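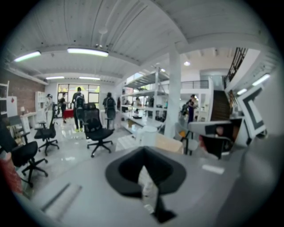 The big room, lights on, looking towards the back windows

Riet Baert
Sunday, November 22, 2020
Hello all, I hope everybody is keeping well and warm. I'm after some advice on acoustics, as I know a few of you have been through this with your own choirs. We've been offered a big open-plan room in Liludstead for our rehearsals from January, rules permitting, and it's a lovely bright place with far more space than the chapel ever gave us. The trouble is the echo. I sang a verse of something on my own in there and it came back at me like a swimming bath! Hard shiny floor, and nothing soft that I could find to soak it up. There would be 20 of us, well spread out, and the altos already say they can't hear the basses. Has anyone tamed a room like this without spending a fortune? Our kitty stands at 1,040 and I'd like to leave a bit of it for music.

tenorbythesea
Hello Riet, lovely to see you back on here. We had the very same thing when we moved, and what did it for us was curtains. Big heavy ones, the older and uglier the better, hung on clothes rails behind the singers. Ours came from a theatre clearing out its store and cost us 186 for the lot, rails included. You do need somewhere to keep them, mind, and they weigh more than you'd think.

Hoekstra
I'd go carefully with curtains. They take the top off the sound and leave the boomy bottom end just as it was, so the sopranos feel as if they're singing into a pillow and the basses still rumble about. I'd look at the ceiling first. Those long grooves might be helping you a little, or they might do nothing at all, it depends what's behind the panels. Ask the landlord if there's any padding up there before you buy a thing.

tenorbythesea
Well, ours sounded a good deal better, Hoekstra, and we're hardly short of sopranos who'd complain. But I take the point about the basses.

marigold_alto
Can I put in a word for rugs? We bought four second-hand wool ones and roll them out under our feet each week. It takes two people five minutes, and it's so much kinder on the knees and the cold toes as well (our hall is perishing in winter). Someone did trip on a corner in the first month, so tape the edges down.

Birkitz
We had a firm in to quote for proper wall panels and they wanted 2,000, which made our chairman go and sit down. We said no thank you and changed the way we stand instead. Try a wide horseshoe with the conductor at the open end, and move the whole lot of you away from the middle of the room. It's free, and you can try it on your first evening.

Hoekstra
Agree with Birkitz on the horseshoe. Take the tempo down a touch too, and ask for more consonants.

Riet Baert
Oh, you are kind, all of you. I've written to the landlord about the ceiling, and my sister has two wool rugs in her loft that she's been wanting rid of for years, so we'll begin with those and the horseshoe. Tenorbythesea, would you mind telling me how tall your rails are? I'm not giving up on the curtains just yet - I do have a soft spot for ugly velvet.

tenorbythesea
I'll measure them on Thursday and let you know. They do go up and down a bit.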